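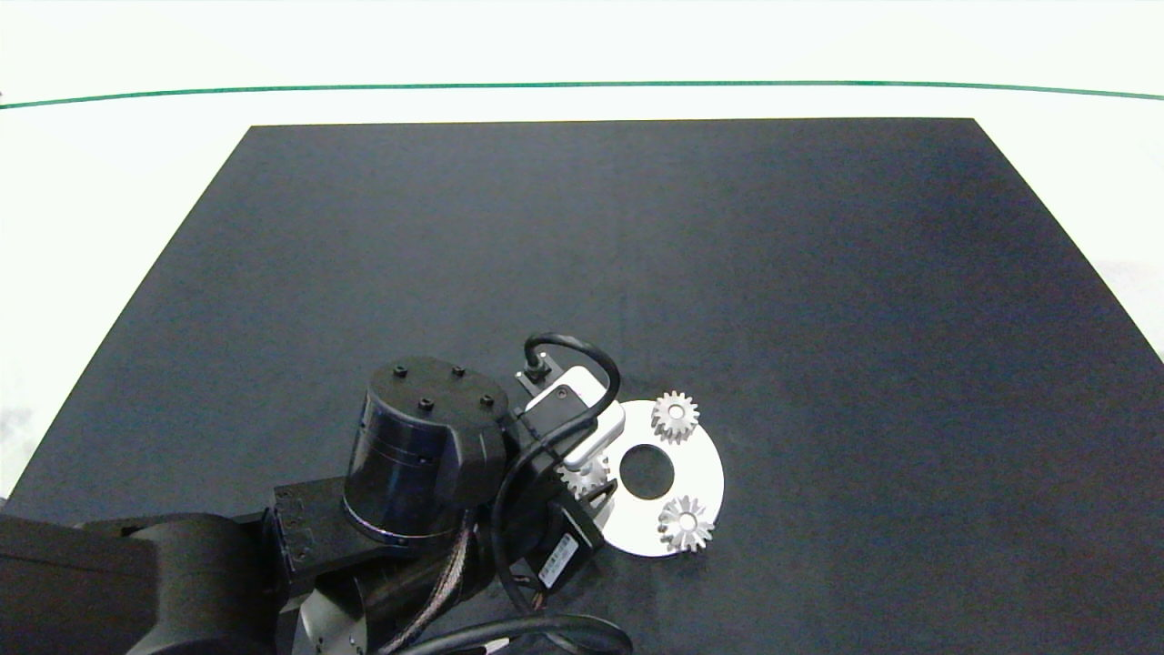

I've been gigging with the Edard stage piano for two winters now, and the Padar model is the one I'd buy again. It has 88 weighted keys, 26 sounds (I use maybe four!) and weighs 18 kilos with the lid on. At home mine lives on a big matte tabletop, dark charcoal gray, and it stays put there even when I'm hammering out montunos.

The pedal comes in the box — the stand doesn't. Pick the Damgaard one if you play sitting down. Headphone outs: 2. Orders over $100 ship free, and Iolanda Magalhães answers the phone on weekdays.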